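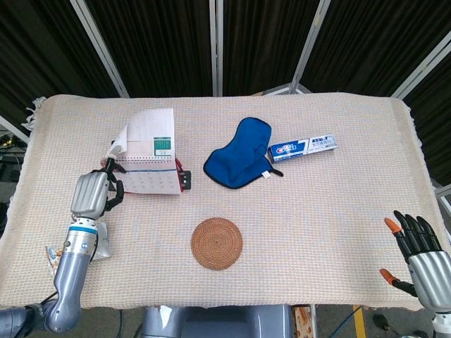 赛道日与俱乐部赛事 > 底盘与制动

制动踏板行程在比赛后段突然变长，直道后第一脚最明显，排气后无改善

Delia Valdebenito
发表于2018年10月28日

车是前驱量产改装，参加Vostotier系列的短程组，单场40分钟，中途不进站。最近一站在Okanham跑，发车34台，前半程一直在车阵里跟车。

症状如下。从第9圈开始，主直道末端第一脚制动踏板行程明显变长，踩到底前能建立压力，但位置比正常低很多。同一个弯里如果先用左脚轻点一下再踩，行程恢复正常。后面连续弯那一段基本没有问题，踏板高度正常，脚感也硬。过了Cortés弯（出弯要大量压外侧路肩的那个），下一脚制动又会变长。之后每圈重复，一直到方格旗。

冷车状态下踏板正常。赛后回到维修区，发动机熄火前踩，踏板高度也正常，没有继续下沉，保持压力不掉。

已经做过的事：
制动液全部换新，沸点等级比原来高一档，按由远到近的顺序排气，排到没有气泡为止。
前片换成Trondell的耐力配方，原来用的是同厂的短程配方。
检查所有接头和软管，没有渗漏。软管是编织不锈钢护套，去年休赛期换的。
前制动盘目视没有裂纹，表面有轻微的蓝色，摩擦面均匀。
总泵没有拆。

换完之后在同一条赛道练习了一节，前几圈正常，后面症状一样，出现的时间也差不多。所以我怀疑不是制动液的问题，但队里负责车的人坚持认为是过热，建议加大导风管直径。加导风管要改前杠内衬，按组别规则需要重新提交检录表，我不想白做一次。

另外说明一下，前卡钳是四活塞对置固定式，制动盘是一体式，没有浮动。后面是原厂单活塞浮动卡钳。前轮轴承在五月换过，左边那个换的是副厂件，型号和包装我手上已经没有了，只知道和右边不是同一家。

想问的是：第一，这个症状能不能确定是过热；第二，如果不是，应该先测什么；第三，总泵有没有必要拆。

Evaristo Quezada
采纳的回答

从你的描述看，更像活塞被制动盘推回（knock-back），过热的可能性可以往后放。判断依据有几条，分开说。

制动液沸腾的时候，管路里有蒸汽，踏板的表现是软，有弹性，连续踩几脚会有改善但不会一脚就恢复到正常高度，而且越是制动密集的路段越严重。你的情况相反，连续弯没有问题，长直道之后才出现。直道上制动系统在散热，如果是沸腾，直道末端本来应该是全圈里状态相对好的位置。当然也有停下来以后热量从盘和片传到卡钳、液温继续升高的情况，但那发生在进站或者赛后停车，你回到维修区时踏板正常，这一条也对不上。

推回的机理是这样：制动盘相对卡钳有横向位移，盘把片推开，片把活塞推进缸体。下一脚制动时，总泵要先补上这部分容积，片才会接触盘面，所以行程变长，但接触之后踏板是硬的。先轻点一下就恢复，是因为轻点的那一下已经把间隙吃掉了。固定式卡钳加一体式制动盘对这个问题特别敏感，浮动卡钳可以跟着盘走，浮动盘自己可以走，你前面两样都没有。

压路肩之后下一脚变长，这是非常典型的触发条件。横向载荷加上冲击，轮毂、轴承、转向节都在变形，盘跟着摆。

那为什么要到第9圈才开始？常见的解释是轴承温度上来之后游隙变大，同时活塞密封圈变软，回位特性改变。两件事叠加，前几圈小到感觉不到的推回量，后来就能感觉到了。你换高沸点制动液、换摩擦片之后症状出现的时间没有变，也支持这个方向。

测量顺序建议如下，从不用拆的开始。

轴承。车架起来，前轮不拆，手扶上下和左右晃，只能查出很严重的问题，查不出来不代表没有。正确的做法是拆掉车轮，用螺母和垫片把制动盘按规定力矩压在轮毂上，百分表座固定在转向节上，表头顶在盘面靠外缘的位置，用力推拉制动盘外缘，读轴向变化。左右两边都测，比较差值。冷态测一次，跑完一节立刻再测一次。热态这次更重要，很多副厂轴承冷态读数没有任何问题。
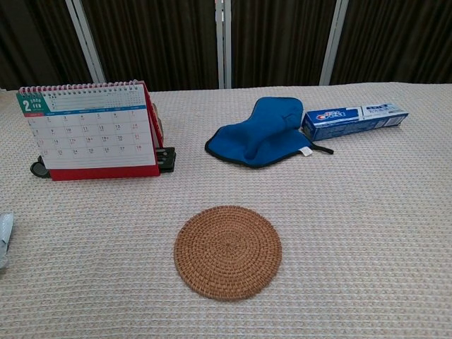
端面跳动。表的位置不动，慢慢转一圈，记录最大最小值和对应的角度。然后拆盘，直接测轮毂法兰面的跳动。如果盘的跳动大而法兰的跳动小，把盘转一个螺栓孔位再装再测，看高点跟着盘走还是跟着轮毂走。跟着盘走就处理盘，跟着轮毂走就处理轮毂或者轴承压装。法兰面上的锈和旧的防卡剂要清干净，清理之前测的数据没有意义。

厚度差也顺便测一下，用千分尺沿圆周取若干点。厚度差引起的主要是踏板脉动，和你的症状关系不大，但既然已经拆到这里，花不了多少时间。

卡钳安装。检查支架螺栓力矩，检查盘是否在卡钳正中。两侧间隙不一致说明垫片不对。不居中的时候，同样的摆动量会更容易碰到一侧的活塞。

卡钳本身的刚性和活塞密封圈放在最后。密封圈老化会让活塞在缸里几乎没有保持力，稍微一碰就退。如果这副卡钳的密封圈从来没有换过，建议直接换，换的时候看缸壁有没有磨痕。

关于你的第三个问题，总泵暂时不要拆。总泵内漏的表现是持续踩住时踏板缓慢下沉，你说保持压力不掉，这一条基本可以排除。拆了反而要重新排气，多引入一个变量。

导风管也暂时不要动。盘面发蓝说明温度到过比较高的水平，但颜色和持续时间、材质都有关，不能当温度计用。真要知道温度，用感温漆涂在盘的外缘，卡钳上贴感温贴纸，跑一节之后读数。材料便宜，也不涉及检录表。

最后，你列出来的左前轮轴承是我第一个会换的东西。左右不同厂家，预紧和内部游隙很可能不同。换的时候左右一起换同一型号，压装时只压外圈受力的那一侧，不要隔着滚动体用力，轴头螺母用新的，力矩按手册。

Tanner McKinnon

加导风管。我也跑过Okanham，那条直道很费刹车，我的车加完以后就没问题了。制动液贵的那种没什么用，勤换就行。

另外可以在卡钳里装防推回弹簧，装在活塞后面，一直轻轻顶着活塞，片就不会退开。我朋友的车装了，踏板一直很高。

Hortensia Ojeda

补充几点，也回应一下楼上关于弹簧的说法。

防推回弹簧可以用，但它掩盖的是轴承或者轮毂的问题。如果轴承已经有游隙，装了弹簧以后踏板正常，车手就失去了唯一的提示，轴承会继续恶化。应该先把轴承和跳动处理到合格，再决定要不要弹簧。弹簧力也要选，太强会有拖滞，片和盘一直接触，温度上升，直道速度也会损失一点。另外不是所有卡钳的活塞结构都能装，要看活塞背面有没有定位的位置，硬塞进去有卡滞的风险。

浮动盘是更彻底的办法，但要查组别规则。Vostotier短程组的条文里我记得对前盘的直径和厚度有限制，对结构是否允许改成两片式，我没有把握，请以当年的技术规则原文为准，或者写邮件问技术代表，留书面答复。

测轴承的时候有一个容易出错的地方。百分表座如果固定在减震筒或者下臂上，测到的会包含衬套和球头的变形，读数偏大，会误判。必须固定在转向节本体上。磁力座吸不住铝制转向节，需要做一块转接板，用卡钳的安装孔固定，这时候卡钳要先拆下挂好，不要让软管受力。

另一个办法是用数据判断。如果车上有前制动管路压力传感器和踏板行程传感器，把两条曲线叠在一起看。推回的特征是踏板已经走了一段，压力还贴着零，然后突然上升，上升段的斜率和正常时一致。沸腾的特征是斜率本身变小，同样的踏板行程对应的压力更低。再把横向加速度叠上去，看异常的制动点前面是不是都有一次大的横向载荷或者冲击。没有行程传感器的话，只用压力和纵向加速度也能看出建压延迟，但是和车手踩踏板的快慢混在一起，要多看几圈才能下结论。

车手层面的临时处理，就是你已经在做的，直道末端制动点之前用左脚轻点一下，把间隙消掉。只要轻到刹车灯亮，不要带出减速，不然后车会误判。跟车的时候尤其要注意，最好提前和经常在你附近的车手说一声。这只是为了把比赛跑完，不能当成解决方案。

Delia Valdebenito

谢谢各位。周末之后测了，按Evaristo说的先测轴承，转接板做了一块。

冷态左右差别很小，我差点就不往下做了。跑完一节马上测，左前的轴向读数是右前的2倍。法兰面清理之后跳动合格，盘转孔位再测，高点跟着盘走，量不大，盘先留着用。卡钳左侧间隙偏小，少了一片垫片，应该是上次换卡钳支架时漏装的。

车上只有前管路压力传感器，调出来看了几圈，直道末端有建压延迟，建压之后的斜率和前几圈一样。Cortés弯之后那一脚也是。

左右轴承已经订了同一型号，密封圈也一起换。感温漆会涂，导风管先不改。总泵没动。

Elvia Lozano

问一下，轴承换完之后需要磨合吗？我的车后轮是类似的单元式轴承，手册里没有写。

Evaristo Quezada

单元式轴承出厂预紧已经定好，不需要专门磨合。装完慢速跑几圈，回来复查轴头螺母和车轮螺母的力矩，再按前面的方法热态测一次，把读数记在车辆日志里，以后有对照。

Delia，垫片补上之后要重新看一遍卡钳两侧的间隙，换新片的时候也再看一次。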